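Skullameck Project: Progress Report to the Dindley Fund
Comparison of hands and grippers for two-armed kitchen tasks
27 August 2022

Dear friends at the Fund,

It has been a busy winter and we are glad to be able to write to you with a good deal more to say than we had in June. You will remember that our last letter was mostly about late parts and a floor that needed levelling before the arms could be bolted down, so it is a real pleasure to send one that is mostly about picking things up and putting them down again!

First, where we are against the plan. The comparison has three legs: the plain two-finger grippers we already owned, the Pusach soft grippers, and the multi-fingered hands. All three were to be tried on the same pair of arms, with the same household objects and the same two controllers. The two-finger leg is finished and written up. The soft gripper leg is finished apart from the repeat runs we promised you on the heavier items. The multi-fingered hands went on in the last week of June and are a little over halfway through their 200 trials.

The two-finger grippers did what we expected of them, perhaps a bit better. They are quick, they hardly ever need attention, and on anything with a decent edge to pinch they are very hard to beat. They did poorly with round fruit near the wall of a container, where there isn't room for both fingers to get down either side, and they marked some of the softer pieces. The Pusach grippers were kinder to the objects and a good deal more forgiving of a sloppy approach, but two of the pads split along the seam and we lost almost 35 hours waiting on replacements and then redoing the calibration. We have since bought a spare set out of the consumables line, and we would suggest anyone following us do the same at the outset.
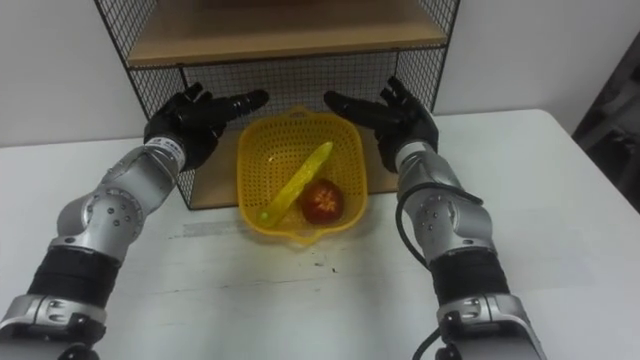 The multi-fingered hands are the part of the work your grant made possible, and they have taken up most of our attention since the last report. We chose to start them on the container tasks, where the simpler grippers had struggled. The yellow colander has become our favourite test piece for this, partly because there are two ways to go about it. A controller can bring a hand in from either side and shift the whole basket with its contents, or it can steady the rim with one hand and go in with the other for the banana shape or the round red piece lying next to it. The long item is the easier of the two, as the fingers can close across its middle. The round one tends to roll off towards a corner, and we have watched a good many attempts end with a fingertip pushing it along the basket wall. Lifting the whole colander with both hands and setting it down on the shelf unit is going nicely, provided the two arms agree on their timing.

That brings us to the controllers, and here we have had a bit of a surprise. We had assumed the Kollár controller, being the newer one, would come out ahead across the board. It is certainly smoother with the two-finger grippers. With the hands, though, our older controller has been steadier when both arms are moving together, and the Kollár will now and then let one arm arrive a touch ahead of the other, so that the basket tips. The settings we were given were tuned for a single arm, and we would like to be fair to it. We have put two weeks aside to retune before we record any more two-handed trials on it, and the trials already recorded will be kept and reported separately.

A few smaller things to note. The cables for the hands were too short as supplied and pulled at the wrist when an arm was fully bent, so we have made up longer ones. Changing over from one kind of gripper to another used to eat up most of a morning; with the new mounting plates it can be done before tea. The log sheets have been simplified and now have a box for "touched but not grasped", a result we had been scribbling in the margins for months.

On money, we are under budget on travel and over on parts, mainly the gripper pads and the cable work. We would like your permission to move $2000 from the travel line to cover this and one spare finger assembly for the hands. The total of the grant would not change.

Between now and the next report we plan to finish the multi-fingered trials, complete the repeat runs on the Pusach grippers, and retest the Kollár controller with its new settings. We would also like to try a mixed pair, with a hand on one arm and a two-finger gripper on the other. It wasn't in the original proposal, but the mounting plates make it cheap to try, and we keep coming back to the idea over lunch.

You would be most welcome to come and see the arms running. Mornings are best.

With warm thanks for your patience and support,
The Skullameck Project team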